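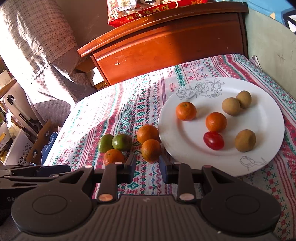
手持ちグリッパーでの盛り付け作業が増えました。評価と持ち場はどうなりますか

投稿:King-fai Choi
カテゴリ:職場の自動化・機械導入
投稿日:2020-07-24

果物の詰め合わせと盛り合わせを作るLemieuxという会社で、盛り付けを担当しています。勤めて7年です。直接雇用ですが、班には派遣会社Ilariから来ている人もいます。

去年の11月に、ラインへロボットアームのWelaを入れるという説明がありました。最初は箱詰めの工程だけという話でしたが、春から盛り付けにも使う方針になり、人の作業を手本として記録することになりました。記録には手で持つグリッパーを使います。握ると先の指が閉じて、果物をつまんで皿に移します。普段は素手に手袋でやっている作業を、わざわざ道具越しにやる形です。

作業台は工場のものとは限らず、柄のあるテーブルクロスを敷いた机に、縁に花の絵がある白い皿を置いてやることもあります。日が差して布の片側が白くなっている時間にもそのまま続けます。果物は、柑橘とミニトマトくらいなら慣れました。困るのは柑橘どうしが重なって皿の縁に寄っているときで、手前のものに指を入れると奥のものに当たります。素手なら何も考えずにできるところで手が止まります。

困っているのは次のようなことです。

一つ目。記録の担当に当たった日は、通常の盛り付けに入る時間が減ります。先週は一週間で393回分の記録を取りました。これは会社に褒められましたが、月の評価表には「盛り付け皿数」の欄しかなく、記録の回数を書くところがありません。評価表だけ見ると、私は先月より仕事をしていないことになっています。班長に聞いたら「わかっているから大丈夫」と言われました。ただ、評価を付けるのは班長の上の課長で、課長は現場にあまり来ません。

二つ目。やり方を細かく指定されるようになりました。私は大きいものを先に置いてから隙間に小さいものを入れます。人によっては手前から順に埋めます。どちらでも仕上がりに問題はなく、これまで何か言われたことはありません。それが今は、記録のときは順番をそろえてほしい、迷って手を止めるのは避けてほしい、と言われます。Elleyという管理画面で一回ごとに「使用」「除外」が付き、除外の理由は書かれません。除外が多い人の名前が朝の打ち合わせで出ました。同じ班の年上の人がそれを気にして、記録の担当を外してほしいと言い出しています。

三つ目。手首です。グリッパーは軽いと説明されましたが、2時間続けると親指の付け根が張ります。つまむ動作に加えて、本体の向きを保つのに力が要ります。手前が自分の道具で隠れて見えないので、首も横に傾きます。私の場合、休憩を入れれば次の日には残りません。残る人もいるようです。

四つ目が一番聞きたいことです。手本を取り終わったあと、盛り付けの人員がどうなるのか、会社から説明がありません。「なくなるわけではない」とは言われました。その言い方だと減るとも取れます。自分の手つきを記録して渡しておいて、そのあとの持ち場が決まっていないというのは、どう考えればいいのでしょうか。記録自体が嫌なのではありません。果物を傷めずに置くところなどは、うまく伝わるなら伝わったほうがいいと思っています。

同じような経験のある方、特に導入が終わったあとの職場にいる方に、何を確認しておくべきだったか教えてもらえると助かります。労働組合はありません。

投稿:So-ying Lam

惣菜工場で盛り付けの班にいて、機械が入ったあとは同じ工場で段取りと補正の担当をしています。会社も機械も違いますが、手持ちの道具で手本を取る時期は同じようにありました。順に書きます。

評価表の件は、口頭で済ませないほうがいいです。班長が理解していても、異動で人が替われば残りません。うちでは最初の期の評価が全員下がり、あとから直してもらうのに時間がかかりました。直してもらえたのは、記録に入った日付と時間を自分の手帳に付けていた人だけです。回数より時間で付けてください。回数は除外の扱いで後から変わりますし、果物の並びが難しい日は当然減ります。記録に入った時間を通常作業の時間から引いて、残りの時間あたりの皿数で見てもらう。これなら評価表の欄を増やさなくても、計算の仕方を変えるだけで済むので、会社も受けやすいです。

課長あてに短い文書で出すなら、次のような内容で足ります。
・記録担当の時間を月ごとに集計して評価者に渡すこと
・皿数はその時間を除いて計算すること
・先月分にもさかのぼって当てはめること
理由を長く書くと、そこに反論が来て本題が進まなくなります。

除外の件。理由を書いてもらうよう頼んでください。これは働く側の都合だけで言っているのではありません。理由がわからないと直しようがないので、記録する側にとっても無駄が続きます。うちの場合、後から聞いた理由のかなりの部分は人の腕と関係ありませんでした。光が強すぎて物の境目が出ない、開始の合図より前に手が動いていた、果物が最初から指先に近すぎた、などです。お書きになっている、日が差して布が白くなるときの分は、除外が多くなっていないか見てみるといいと思います。もし時間帯で偏っていれば、個人の名前を出す根拠がなくなります。

朝の打ち合わせで名前を出すのはやめてもらったほうがいいです。うちでもやっていて、やめたのは、名前を出された人が失敗を恐れて簡単な並びばかり選ぶようになったからでした。重なった柑橘のような場所を避けて、離れて置いてあるものだけを取るようになります。すると機械もそこしかできなくなります。実際、稼働してから困ったのは縁に寄ったものと重なったもので、結局もう一度人を集めて取り直しました。「難しい並びの記録が減りますよ」という言い方をすると、現場の気持ちの話としてではなく品質の話として聞いてもらえます。

順番をそろえる件は、半分は仕方がないと思います。ただ、そろえるのは記録のときだけで、通常の盛り付けまで同じにする必要はないはずです。うちではいつの間にか通常作業の手順書まで書き換わっていて、遅くなった人がいました。範囲を確認しておいてください。

手首について。連続の時間に上限を決めてもらうことです。うちは最終的に、途中で必ず交替して、交替のあいだは握らない作業に回ることになりました。次の日に残るかどうかだけで判断しないほうがいいです。残らないまま続けて、数か月してから痛み出した人がいます。それと机の高さ。道具の分だけ手先が遠くなるので、素手のときと同じ高さだと肩が上がります。首が傾くのも高さと立ち位置でだいぶ違いました。痛みが出た人は、その日のうちに日付入りで報告を出しておくこと。Ilariの方は、派遣元と派遣先の両方に伝えるように言ってあげてください。どちらか片方にしか言わなかったために、もう片方が知らないままになることがあります。

最後の持ち場の件です。うちの班で、導入後に何がどう変わったかを書いておきます。

皿に置く作業そのものは、決まった盛り付けについては機械がやるようになりました。人に残ったのは、傷みの見分け、大きさが揃わない日の調整、機械が置いたあとの向き直し、それから皿と品目を替えるときの段取りです。季節ものの最初の数日は今でも全部人がやります。班は小さくなりました。辞めさせられた人はいませんでしたが、辞めた人の補充がなく、派遣の契約が更新されませんでした。会社は約束を破ったとは考えていません。「なくなるわけではない」という説明どおりだからです。そのとき私たちは、なくならないのが何なのかを聞いていませんでした。

ですから、聞くなら具体的に聞いてください。Welaが盛り付けに入ったあと、班の定員は何人か。欠員が出たら補充するのか。段取りや補正の仕事は誰がするのか、その人の等級はどこになるのか。教育は勤務時間内か。派遣の人の更新はどう決めるのか。決まっていないと言われたら、いつ決めるのかを聞いて、その日付を書いておいてください。

私が今の担当になれたのは、手本を取る時期に、機械側の人に何がうまくいかないかを細かく伝えていたからだと後で聞きました。ですが、これは狙ってやったことではなく、黙って丁寧に作業していた人のほうが腕は上でした。その人は別の部署に移りました。今もときどき、桃の時期になると呼ばれて手伝いに来ます。段取りの担当の等級は、班長と同じにはなりませんでした。責任は増えて、手当は少しだけです。ここも先に聞いておくべきだったと思っています。

長くなりましたが、評価表の文書は今月中に出したほうがいいです。期が締まると動きにくくなります。

投稿:みかん箱

うちは導入して3年になります。心配しても会社が決めることなので、あまり悩まないほうがいいです。機械は桃とか柔らかいものはどうせできないです。見た目がきれいなのは人がやったほうです。

手首は湿布より冷やすほうが効きました。あと握りっぱなしにしないで、置けるときは置く。

投稿:梱包二係

前の方とは少し違う意見です。柔らかいものもできるようになってきています。うちは箱詰めですが、最初は硬い果物だけという話で、今はトマトも流しています。できないものがあるから安心、という見方はしないほうがいいと思います。

質問に書かれていないことで、記録の使い道を確認してください。うちでは、手本として取った動きが、いつの間にか作業時間の基準を決める資料にも使われていました。道具を持ってやった動きなので素手より遅く、そのときは基準がゆるくなっただけで済みました。ところが翌年、慣れた人の記録だけを選んで基準を作り直し、今度は新人が誰も届かない数字になりました。手本用に取ったものは手本用にしか使わない、と一行書いてもらうだけでだいぶ違います。

声や顔が入るかどうかも聞いておいたほうがいいです。うちの記録には音が入っていて、作業中の雑談が残っていました。聞かれて困る話ではなかったのですが、それを知ってからみんな黙って作業するようになり、班の雰囲気が悪くなりました。音を切る設定にしてもらって、しばらくしてから元に戻りました。自宅や休憩室のような場所で取る場合は、後ろに写る私物も気にしたほうがいいです。

組合がなくても、従業員の代表を選んで協定の話をする場はあるはずです。代表が誰なのか知らない人が多いのですが、総務に聞けば教えてくれます。一人で課長に言いに行くよりは、班の何人かで同じ文書に名前を書いて、代表を通すほうが通りやすいです。派遣の人は派遣元の代表になるので、そこは別になります。

返信:King-fai Choi

ありがとうございます。評価表の件は、記録の時間を除いて計算してほしいという内容で今日書きました。手帳に付けていなかったので、Elleyの画面から自分の分の開始と終了の時刻を写しました。先月の分までは出せます。

除外の時間帯も見てみました。午前の、机に日が当たっている時間の分に多く付いています。自分の分だけなので、ほかの人の分も見せてもらえるか班長に頼むつもりです。班の年上の人にも話したところ、担当を外してもらうのは待ってみると言っていました。

音が入っているかどうかは考えたことがありませんでした。担当の人に聞いたら、その人も知らなくて、調べて返事をくれるそうです。定員のことは、文書を分けて出します。

返信:So-ying Lam

分けて出すのでいいと思います。評価表のほうは先に返事が来るはずなので、それを待たずに定員のほうも出してください。画面の時刻は、後で見られなくなることがあるので、写したものは手元に紙で残しておいてください。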